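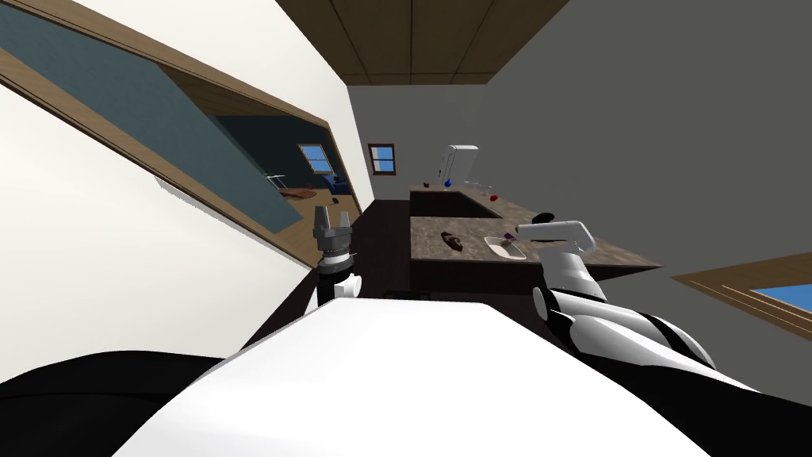 2 min read

Shared Workshop Robotics, Session 4: the simulated kitchen
Notes by Mavis Kasprzak

We run Stola in the simulator before touching the bench build. The kitchen has an island with a granite top, a small white sink at the near end and another counter behind it. Both arms are loaded, each with its own gripper.

The task for Thursday is the purple object in the sink. The red and blue objects on the rear counter come later — leave them out of your target list for now.

Before you start
Set the control port to 2033 and the log port to 2000. Yogesh has put both in the shared config, so pull that first.

Check the view. The head camera pitch carries over from the last run, and a tilted kitchen means a tilted camera. Reset it or your grasp heights will be out.

Running
Work one arm at a time. Keep the other clear of the countertop edge. Save every run, including failed ones, with your initials and the seed. Use seed 21 for the first run and 96 for the second.

Trilok will go through the wrist wiring on the real arms next week. Bring your own crimping tool if you have one.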